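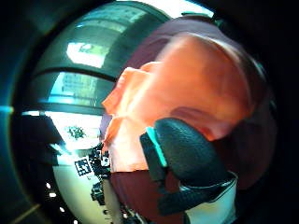 4. Setting up the hand-held gripper

The Fonarel kit arrives with a maker's leaflet that promises you will be recording in 20 minutes. Allow a morning. These notes were put together at Gulerness by Birsen Kaplan and replace pages 3 to 9 of the leaflet, which were written for an older handle.

4.1 Before you start

You will need the gripper, the charging lead, the printed marker sheets and a table you can walk round. The leaflet says any table will do. We had poor results on a glass one and went back to plain white.

1. Charge the gripper until the handle light stops blinking. The percentage shown in the app is not to be trusted: ours said 100 and then switched off during the first take.
2. Wipe the lens with a dry cloth. Do this again whenever someone has handled the front end.
3. Print the marker sheets at full size. Switch off "fit to page" in the print window, then check one square with a ruler.
4. Fix the sheets flat. Tape all four corners.

Note: Cusside sells ready-made marker boards for 158 pounds. They are stiffer than paper. We saw no other gain.

4.2 Linking and checking the view

5. Hold the power button until you hear two beeps, then open the app and choose Link.
6. Wait. The first try often fails without a message. Close the app fully and repeat step 5.
7. Point the lens at the markers and move slowly from side to side. The tracking bar should stay green. If it drops near a window, pull the blind or turn the table.
8. Open and close the fingers ten times. "Self-adjusting" is the leaflet's word for the grip setting; we have had to set it by hand on every unit so far.

Caution: Keep fingers and hair clear of the gripper while it closes.

Caution: The lens is very wide and takes in far more of the room than you expect, faces included. Ask anyone nearby whether they mind being recorded, and check clips before you pass them on.

4.3 First recording

9. Record one short take of a simple pick-up and play it back before doing more.
10. Delete the test takes. The memory is sold as holding 384 clips, a figure we have never come near with clips of useful length.

The D'Amico add-on claims to sort good takes from bad on its own. It passed several of ours in which the object had been dropped. Until a newer version has been tried, go through the takes by eye and leave the "auto keep" box unticked.

If linking still fails after three tries, go to section 7, Resetting the handle.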